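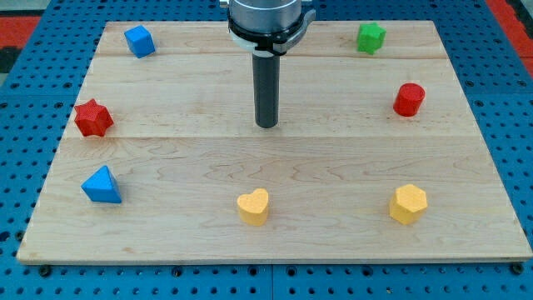
Rod tool over the wooden work board, with the seven-piece shape block set.

Lotton Bench Board and Block Set
Item 3345

We get a lot of calls from folks setting up their first robot bench, and the question is nearly always the same: what do we put under the arm while everybody is still learning? The Lotton board is our answer, and we've been happily sending it out the door from our Mirkville shop ever since Aleksandra Stępień drew up the first one (on the back of a packing slip, which we still have!). It bolts down to a perforated work surface, so it stays put when somebody bumps it, and the pale wood makes the colored blocks easy to see from wherever you're standing.

The blocks are a cube, a triangular prism, two stars, a cylinder, a heart and a hexagonal prism, in blue, red, yellow and green.

Good practice at the bench

Every set ships with our bench card, and we do hope you'll hang it up where people can read it. Your own risk assessment and the arm maker's manual always come first, but these are the habits we teach:

Check the board bolts before the first run of the day.
Park the tool well above the board before anyone reaches in to move a block, and stop the arm the way its manual tells you to.
Keep the spot under the rod tip clear while you set your heights.
Run every new program at low speed, with one person at the stop button and no other job to do.
Write down any change to the tool or its length, and teach your heights again afterward.

Ordering

The Rangel spare block pack and the Mudow bolt kit are sold separately. Orders placed before 2 p.m. usually leave the same day. Schools and training shops buying 15 sets or more should give us a call first, as we can nearly always do a little better on the price.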